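A kitchen that is easy to put back in order

Lilian Magesa has planned shared kitchens for 11 years, first at Culley and now in her own small office, Semeniuk. When I visited her in January, she did not want to begin with colors or cupboards. She wanted to begin with the dirty plates.

"Everybody asks me where the oven will be," she said. "I ask them where the plate goes after dinner. Usually they must think a little before they answer."

Her own answer is short. The dishwasher should open below the worktop, close to the sink, and there should be enough space to stand at it without closing the door again for each person who passes. In her opinion most kitchens fail in the last point.

"If you have to hold a plate and wait, you will put it on the counter. Then the next person puts one on top. After 20 minutes you have a tower."

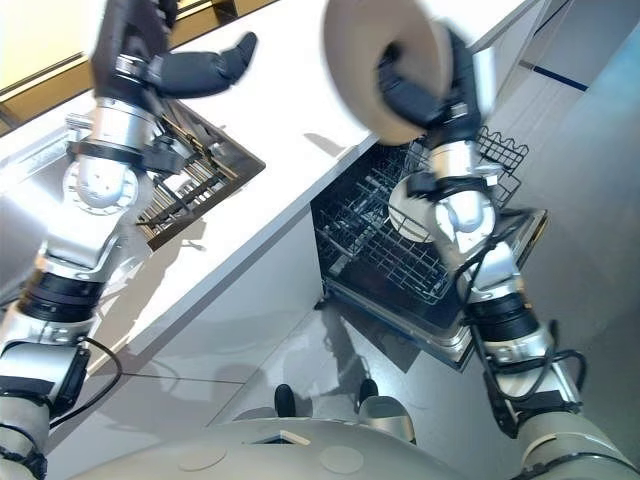
The white worktop

I asked her about the white counter, because many clients are afraid of this color. Magesa is not afraid. She says that a white surface shows the crumbs, and for this reason people wipe it. Dark stone, she says, hides everything until somebody puts a sleeve in it.

The glossy finish was a longer discussion. The first supplier, Grikus, offered a matte one, and she kept a sample on her own desk for 3 weeks. "I put coffee on it, I put beet juice on it. It was fine, but I did not like to touch it. It felt like chalk." The glossy sheet cost 1,870 more for the complete order – she still remembers the number – and she had to defend it in two meetings.

A rack in the sink

The question which she hears most often concerns the dish rack. Why keep one, if there is a dishwasher next to it? Magesa thinks that the two do different work. A plate that needs only a quick rinse can stay in the sink on a rack, and the water goes where it should go.
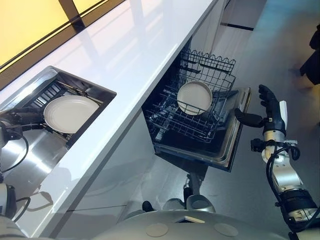
"I never liked the plastic tray beside the sink," she continued. "It takes the best part of the counter and under it there is always a small lake." She also has a rule for loading: plates stand in the lower rack with space between them, and bowls never lean on plates. At home her family calls this the Siltitar rule, after the old machine on which she learned it.

Would she change something today? She thought about it and mentioned the drawers. They should be closer to the dishwasher, so that a person can put the clean plates away with one turn of the body. "Now it is two steps. Two steps is not a tragedy, but I notice them every time."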